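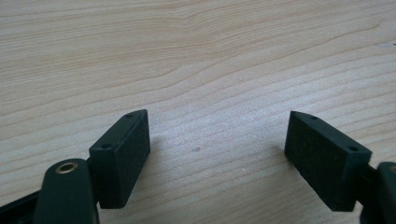 Can a grown person who is afraid of water still learn to swim?

Most can, if the lessons go slowly and the teacher accepts that the first weeks will be spent standing in the shallow end.

I learned at the age of 38, at the Daketti pool in Comodcombe, and I was the second oldest in my group. I come from a country where the sea is far and the rivers are brown and fast. My mother taught us to stay away from them, and we did. When I moved here I discovered that everybody swims. Children of five jump in from the side with their eyes open. At work people talk of the beach as if it was another room of their house, and for years I said that I had forgotten my bathing suit.

The course is called Clenus Adults and it runs on weekday evenings, after the school squads have gone home. The water is still moving when you get in. There are lanes for the fast swimmers on the other side, and at first I was ashamed to be seen by them. Later I understood that they look only at the black line on the bottom.

Our teacher was Rekha Kaushik. She did not speak of swimming in the first lesson at all. She asked us to put the chin in the water, then the mouth, then to breathe out and listen to the bubbles. One man laughed so much that he swallowed half the pool and had to sit on the steps. For homework we were told to breathe out into a basin at home, which I did every night in January with the bathroom door locked.

The hardest thing for an adult is floating. A child is light and does not think. I lay on my back with her hand under my shoulders and my whole neck was like a piece of iron – the more I tried to relax it, the harder it became. She told me to look at the lamp above lane 2 and to name the streets between my flat and the pool. I had come as far as Pugh Street when I noticed that my ears were under the water and her hand was gone.
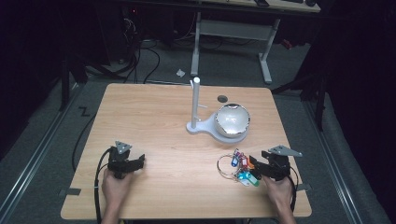 For Rekha Chauhan, who floated on the first evening, it was the breathing to the side that nearly ended everything; she went home twice in the middle of a lesson, she told me, and came back only because she had paid until the end of the term. She still breathes on the left only, and she says she has stopped to apologise for it.

The price is a fair question. A lesson is 30 dollars and lasts less than an hour, and goggles that do not leak cost extra. There are cheaper groups, but they are bigger, and a person who is afraid needs a teacher within the reach of an arm. I would ask before paying how many learners share one teacher, and if the pool has a part where all of them can stand. I would also visit once in the evening without getting in, only to sit on the bench and become used to the noise.

Now I swim 2 lengths without stopping, then I hold the wall and look at the clock like the others do. My style is not beautiful. The legs sink and I turn my head too much, and Kaushik still calls from the side that I should look down. Last summer I went in the sea up to the shoulders, on a flat day, between the flags. It was colder than I expected and it tasted terrible, and I stayed in until my fingers were white.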